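Saoirse Fahy wants me to stop calling it a box. "It's a tote," she says, the second time I do it. "A box is what you throw away afterwards."

Throwing things away is the subject I have come to argue about. Fahy looks after packaging at Zosham, a mail-order kitchenware firm that gave up single-use cardboard inside its warehouse in May. Everything that used to move between the shelves and the packing benches in cartons now moves in black plastic totes, bought from a supplier called Voltberg. The company's website calls this "closing the loop". I have read a lot of websites that close loops, and I wanted to see what was holding this one shut.

She doesn't care for the phrase either. "I didn't write that. I'd have said we bought some tubs."

They bought 2,000 of them. Her case is simple enough. A carton lasted a few trips before the corners went soft and the bottom gave way. A tote, according to the maker, is good for 156 trips before anyone need look at it twice. I ask who worked that out and she says Voltberg did. I ask whether Zosham has checked.

"We haven't had them long enough to check. Ask me in a year."

So the figure everyone quotes comes from the people selling the tubs. She accepts this without much fuss. "Yes. And the carton people told us theirs were recyclable, and half of them went in the wrong skip because they had tape all over them. You pick who you're going to believe and then you keep an eye on them."
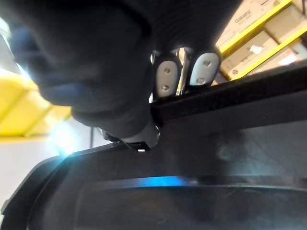
What she does have is her own list of complaints, which I found more convincing than the sales figure. The first is the colour. Black hides dirt, which the people upstairs liked, and she did not. "I'd have had grey. You can't see a split in black until your hand's in it." She now has every tote wiped and held under a lamp once a month, a job that wasn't in the original costings.

The second is the rim. It is thick, and she fought for it. Zosham tried a thinner tub first, from Tondex, and she says the edge bowed as soon as it was loaded with anything made of iron. "Twelve kilos of casserole dishes and it was smiling at you. You can't stack a thing that smiles." The thicker edge costs more and weighs more, and a heavier tub means more plastic. I point out that this is an odd way to save the planet.

"I'm not saving the planet, I'm trying to get pans to a bench," she says. "If it cuts down on rubbish, lovely. It has cut down on rubbish. I can show you the skip bills."

She does show me the skip bills. They have fallen by 30 per cent, though she admits the firm also changed skip company over the same stretch, and that the new one charges less per collection. How much of the drop belongs to the totes she can't say. I liked her more for that than I had for anything on the website.

Then there is the end of their lives. Voltberg has promised to take back broken totes and grind them up for new ones. None has gone back so far. There is a pallet by the rear door with 12 cracked ones on it, waiting for a collection that has been put off twice.

"They want a full load before they'll send a lorry," Fahy says. "Which is fair enough. But I've told them, if it isn't gone by the summer I'm putting the pallet on their reception desk."

I ask whether she would buy them again. She takes a while over it. Yes, she says, but fewer, and grey.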